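Are my nan's old bowls ok in the microwave? Odd plates, no markings

Posted in Kitchen & Home - Tableware
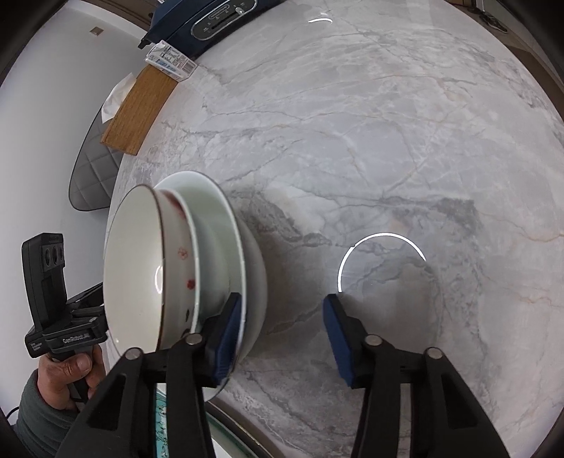 Helge Magnusson
Right so we cleared my nan's house in Remville in October and I've ended up with the crockery nobody else wanted. All odds and ends, none of it a set. Some has a maker's stamp on the bottom (Bimeck, blue letters, half rubbed off), most has nothing at all. I want to use it daily, not keep it in a cupboard.

Two things. Is any of it safe in the microwave? Mine is a 900 watt Rustad, nothing fancy. One bowl got so hot I nearly dropped it and the soup was still cold in the middle. And the dishwasher - my sister says it will strip the patterns off, my partner says she's making a fuss.

Also a couple have fine cracks in the glaze, like a spider web. Don't want to bin them if I can help it. Thanks in advance, typing this on my break.

skelard_sue
Do the water test. Put the empty bowl in next to a mug of water (mug must be one you know is fine), one minute on full. Carefully touch the bowl. Cool bowl, hot water = ok. Hot bowl = it's soaking up the heat, keep it for cereal. Sounds like your soup one has failed already.

Anything with gold or silver on it, don't even test it. I lost a lovely saucer that way, sparks everywhere.

Dishwasher - your sister's right, sorry. If the pattern is on top of the glaze you can feel it with a fingernail, slightly raised. Those fade. Mine went from roses to pink smudges in one winter. If it's smooth all over then the pattern is probably underneath and will last much longer, but I'd still use the cool wash and not the tablets that come with everything in them.

The spider web thing is called crazing. Water gets in thru the cracks, and that can be why a bowl heats up like yours did. It can hold on to food and stains as well so I wouldn't eat off those. Mine hold keys and hair bobbles.

Old glazes can have lead in too. You can send a piece off for testing, the swab kits are a bit hit and miss. No sour or vinegary stuff in anything you're unsure of.

potwash17
been microwaving my mums plates for years, never had a problem. just use them

Helge Magnusson
Thanks Sue. Did the test tonight, the soup bowl was roasting so that's out. Others stayed cool. Will wash the patterned ones by hand, and the two crazed ones can go under plant pots. Havent told my sister she was right.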